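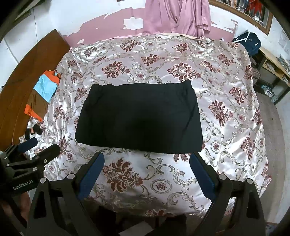
Drucken | Per E-Mail versenden

Kleidersammlung im Herbst: Was wir annehmen und was nicht

16. Oktober 2020

Die Kleiderkammer in der Viresetti-Passage nimmt wieder Spenden an. Nach der Pause im Frühjahr und dem eingeschränkten Betrieb im Sommer war der Andrang im September groß, und das Lager ist bei einigen Sachen inzwischen voll. Bei anderen fehlt es weiterhin. Deshalb fassen wir zusammen, was im Moment gebraucht wird und wie die Abgabe abläuft.

Gesucht werden vor allem Winterjacken in allen Größen, feste Schuhe, Pullover, Mützen und Handschuhe. Bei Kinderkleidung fehlen die Größen ab 128 aufwärts, Babysachen haben wir dagegen genug. Herrenhosen in kleinen Größen sind dauernd knapp. Auch dunkle, schlichte Kleidung wird oft nachgefragt, etwa für Vorstellungsgespräche, für die Arbeit im Service oder für eine Beerdigung. Wer solche Stücke im Schrank hat und sie nicht mehr trägt, kann sie jederzeit mitbringen, auch außerhalb der Saison.

Nicht annehmen können wir zurzeit Sommerkleidung, Bademode, Federbetten, Kissen, Teppiche und Gardinen. Bettwäsche und Handtücher nehmen wir, sofern sie vollständig und ohne Löcher sind. Unterwäsche und Socken geben wir nur original verpackt weiter. Spielzeug und Bücher gehören nicht in die Kleiderkammer. Dafür ist der Tauschladen in Cotthorpe zuständig, der seine eigenen Zeiten hat.

Zum Zustand der Sachen: Alles muss gewaschen und trocken sein. Reißverschlüsse sollten schließen, Knöpfe vorhanden sein. Ein fehlender Knopf ist kein Hindernis, wenn der Ersatzknopf in der Tasche steckt. Flecken, die beim Waschen nicht herausgegangen sind, gehen auch bei uns nicht heraus. Stark verfilzte Pullover und ausgetretene Schuhe müssen wir entsorgen, und die Entsorgung kostet den Verein Geld. Im September haben wir dafür einen zusätzlichen Container bestellen müssen.

Am besten legt man die Kleidung zu Hause auf dem Bett oder auf einem Tisch aus, schaut sie bei Tageslicht durch und leert die Taschen. Gefunden wurden bei uns zuletzt ein Hausschlüssel, eine Monatskarte und ein Gutschein. Der Schlüssel liegt noch im Büro. Danach bitte falten und nach Damen, Herren und Kindern getrennt verpacken. Kartons sind uns lieber als Säcke, weil sie sich stapeln lassen. Schuhe paarweise zusammenbinden.

Die Abgabe läuft über den Hintereingang am Hof. Pro Haushalt nehmen wir 2 Kartons je Termin an. Wer mehr hat, etwa nach einer Wohnungsauflösung, meldet sich bitte vorher im Büro. Im Annahmeraum dürfen sich höchstens 6 Personen aufhalten, Mund-Nasen-Bedeckung ist Pflicht. Bitte keine Sachen vor die Tür stellen, wenn geschlossen ist. Sie werden nass und sind dann nicht mehr zu gebrauchen. Die Annahmezeiten hängen am Hoftor aus und können telefonisch erfragt werden.

Für die Ausgabe gilt weiterhin die Terminvergabe. Ein Termin dauert 20 Minuten. Die Umkleiden bleiben vorerst geschlossen, nicht passende Kleidung kann aber innerhalb von zwei Wochen umgetauscht werden. Umgetauschte Stücke lagern wir getrennt, bevor sie wieder ins Regal kommen. Einen Nachweis über das Einkommen verlangen wir beim ersten Besuch, danach reicht die Kundenkarte. Alte Karten aus der Zeit vor dem Umzug gelten weiter.

Die Wäscherei Tapsell hat zugesagt, auch in diesem Winter gespendete Mäntel zu reinigen, die zu Hause nicht gewaschen werden können. Solche Mäntel bitte bei der Abgabe extra nennen und nicht zwischen die übrigen Sachen packen. Der Fahrdienst nach Vosirbridge fällt bis auf Weiteres aus. Wer von dort spenden möchte und kein Auto hat, kann im Büro nach einer Mitfahrgelegenheit fragen.

Gebraucht werden außerdem Kleiderbügel, am liebsten solche mit Steg für Hosen. Drahtbügel aus der Reinigung bitte nicht mitbringen.

Drucken | Per E-Mail versenden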